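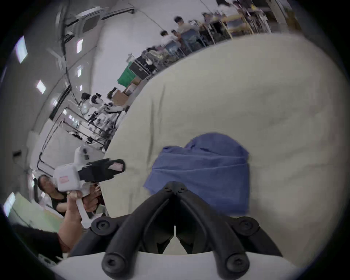
Blue cloth on the pad, Friday.

19 May 2023

Cloth day again. I wanted to get the folding notes into decent shape before June, so Agnes Nisbet and I took the big cream pad and stayed on the blue cloth the whole time. I love this cloth! It's soft, it bunches up the second you let go of it, and the color is easy to pick out on the pad (the gray one we had before was hopeless for that, I kept losing the edge).

What I want to remember for next time is the starting heap. We've been calling everything "crumpled" on the sheet and that's too loose. A low heap with one hump is a nice start, you can find an edge pretty fast. A tall one with a long flap off to the side is a different job, and I'd write it down as its own kind. Agnes wants 3 heap types in the Buchanan sheet and I said fine, as long as I get to name them.
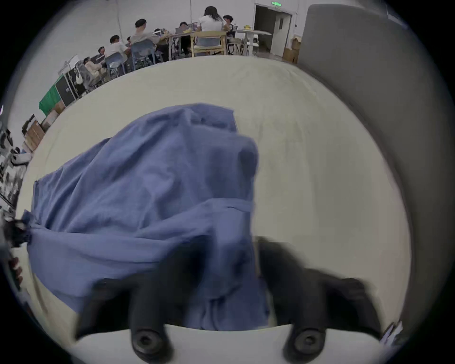

My names so far are puddle, hump and tent - tent is the annoying one. You pull on the flap, thinking it's a corner, and half the time it's only a fold with the real corner tucked somewhere underneath. Agnes goes for the lowest layer first and I go for whatever sticks out. We argued about it over coffee and didn't settle it, so both ways go in the notes.

The pad could use a clean too, it's got gray smudges on it. Maybe just a damp wipe, I don't want to try the Clorkotero stuff on it before I've read the label.

Still to do: print the new sheet, ask if the spare cloths are in the Cema box, and start the next batch at row 109. Agnes has the pen that works.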